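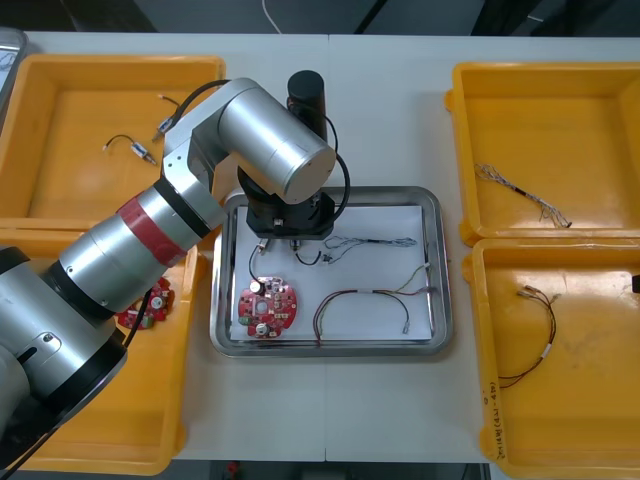

Ruby-Lee Halliday wrote in under the January page to say that she could have the whole kit sorted by hand before the arm had finished clearing its throat, and would I please stop telling people the machines are coming for the packing bench. Fair enough, Ruby-Lee. I've timed myself and you're right. I am still going to write the how-to, because people keep asking me how you find out whether a machine can do a chore like this one, and the usual method (watch a video with music on it, get excited, call a salesman) has cost folks around here real money.

So: how to test a shop-floor chore on a robot, using bin kitting as the chore.

Updated 2021-05-16

What you need

One job that somebody already does and is bored by.
Four bins and a tray.
The real parts, including the ugly ones.
A sheet of plain white paper.
A notebook, and a person who will write in it when things go badly.
A robot, or a dealer willing to let you near one for an afternoon.

Step 1. Pick a chore with an end

"Help out at the bench" is a wish. "Take one part out of each bin and lay it on the tray" is a chore. You want something where a stranger could walk up, look, and tell you whether it's done.

Kitting is good for this. It sounds insultingly easy, it comes up in every shop that builds anything with wires in it, and a person learns it during the time it takes to explain. If you work at home instead, the same test goes by the name of unloading the silverware.

Step 2. Write down how a person does it

Sit next to whoever is best at the job and write down every single thing their hands do. I sat next to Jin-sol Yoon for a morning. I thought I'd get four lines. I got two pages, most of it stuff she didn't know she was doing: she rolls a harness between finger and thumb to find the end, she shakes it once, she slides a board to the rim of the bin with one finger so she can get under it. She picks up the short cables by the metal part because the wire end "goes wherever it feels like."

Every one of those lines is something you are about to ask of two fingers with no fingertips.

Step 3. Sort your parts by how floppy they are

Forget weight and forget price. Put the parts in order from stiff to floppy and you have, more or less, the order in which the robot will disappoint you.

Stiff: circuit boards. A board stays the shape you left it in. It does have tall parts sticking up that you don't want squeezed, so decide ahead of time where it may be held and mark that on a drawing.

Half and half: anything with a hard metal body and a wire lead. Grip the body and you're fine. Grip the lead and the body swings like a conker.

Floppy: wire harnesses. A harness never lies the same way twice. Its ends fan out, hook over the rim, and grab hold of the harness next door. Aim for the wrapped section in the middle, where there is one, and expect the rest to drag along behind like a wedding train.

Step 4. Set the table

Bins on both sides, tray in the middle, everything on a pale surface. Line the tray with the paper. Bare steel throws reflections all over the place, and a reflection of a part looks an awful lot like a part if you're a piece of software.

Keep the bins shallow. Giang Quan started us off with deep ones from the stockroom, and the arm spent its first hour politely knocking on the walls. And do not spread the parts out in a tidy row just for the trial. You won't be there to do that on a Tuesday night. 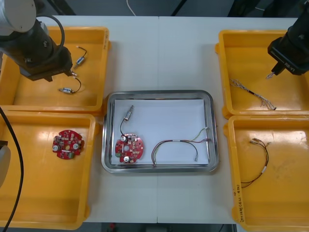
Two arms, four bins, one tray. Note how close the bins sit to the tray.

If your machine has two arms, give each one its own side to begin with. You can get fancy later and let them reach across each other, at which point you'll want a hand near the stop button. Bình Khúc calls this stage "siblings in the back seat" and I haven't come up with anything better.

Step 5. Run it 20 times and keep your hands in your pockets

This is the hard one. You will want to nudge. You will see a wire hung up on a bin rim, and your arm will go out all by itself to help, and then you'll write down "success" and believe it.

Write down one of these for each try and nothing else:

Done, no help.
Done, but ugly. (Part landed crooked, dragged, upside down.)
Helped. Say who and how.
Not done.

The second line is where you learn things. On our sheet the boards were mostly "done, no help," the short cables were split, and the harnesses filled up the bottom two lines so thoroughly that Alfredo Salazar asked if I had the page the wrong way up.

Step 6. Look at it from where the gripper is

Most of the fights people have at this stage come from standing at the wrong end. From across the table everything looks reachable. Get down level with the part, or pull up the wrist camera if your robot has one, and check what's really in the way.

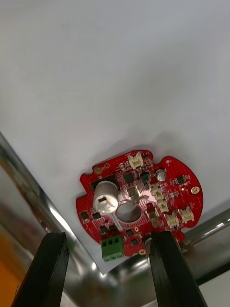

and once you've done that a few times you start to plan your grips differently. You stop thinking "pick up the board" and start thinking about which edge is free, what's tall, and whether the fingers will fit down on either side of it without leaning on a connector. A person works that out by feel in no time at all. The machine has to be told, or shown, or left to find out at your expense.

Flat things on flat surfaces deserve a special mention. Two fingers need something to close on, and a thin board lying down offers very little. A bit of soft foam underneath buys you some give. So does a bin with a sloped floor, if you can find one. We got ours from Buvitz, and they took 5 weeks to arrive, so order early.

Step 7. Count the babysitting

Here's the sum that gets left out. Take the minutes the robot ran. Now take the minutes a human stood beside it, untangling, resetting, or just looking worried. If the second number is as big as the first, you have not automated a chore. You have hired a slow coworker and then hired somebody to watch him.

At the Doãn shop they ran the same trial and decided to let the arm do boards only, with people doing all the wiring. That's a perfectly decent result. Bender's crew in Flernmont went the other way and sent the whole thing back, and they seem happy too.

So can it do the job yet?

Some of it. Boards, yes, slowly, on a good table with good light. Short cables, if you're patient. Loose harnesses, not so that you could go to lunch. At home I'd expect the same: it would handle the mugs long before it could handle the drawer where you keep the phone chargers.

Run the test again when the software gets updated, with the same bins and the same ugly parts, and keep the old sheets to compare. Ruby-Lee has offered to race it. I've told her she can go first.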